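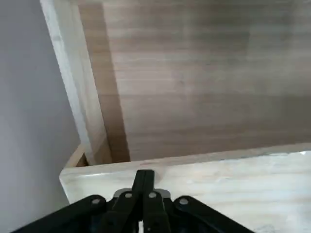

Figure 7.1 A two-finger gripper at the front board of an open wooden compartment, seen from the robot's wrist.

Chapter 7
Chores: What Machines Can and Cannot Do Yet

Opening a drawer takes a person about a second, and most people could not say afterward how they did it. The hand finds the edge, the fingers settle, and the arm pulls until something gives. If the drawer sticks, the pull gets harder or shifts to one side.

A robot has to be given all of this or has to learn it. It must find the rim of the board, decide where to place its fingers, and choose a direction to pull. A camera on the wrist helps with the first two steps. It is less help with the third, since a stiff drawer and a smooth one can look the same.

Factories solved a simpler version of the problem long ago by holding everything else still. On the packing line at the Vernon plant, which we return to in Section 7.4, each carton arrives in the same spot at the same angle. The arm there repeats one motion all day and does it well. Move the carton a hand's width and it misses.

Homes are not arranged that way. In the Sonau kitchen trials, one arm was asked to open, fill, and close drawers in 70 different kitchens. It made 1554 attempts. Failures on opening came mostly from poor finger placement, and failures on closing came mostly from objects left sticking up above the rim. The Umby project, covered in Section 7.3, tried the same tasks in a small repair shop and had more trouble with clutter than with the drawers themselves.

This chapter asks which chores are within reach now. Section 7.1 covers grasping and contact. Section 7.2 looks at drawers, doors, and lids. Laundry and other soft goods are left for Chapter 8.

Terms to know: gripper, wrist camera, contact force, compliance, success rate

Before you read: List five chores you did this week. Mark the ones you could do with two stiff fingers and one arm.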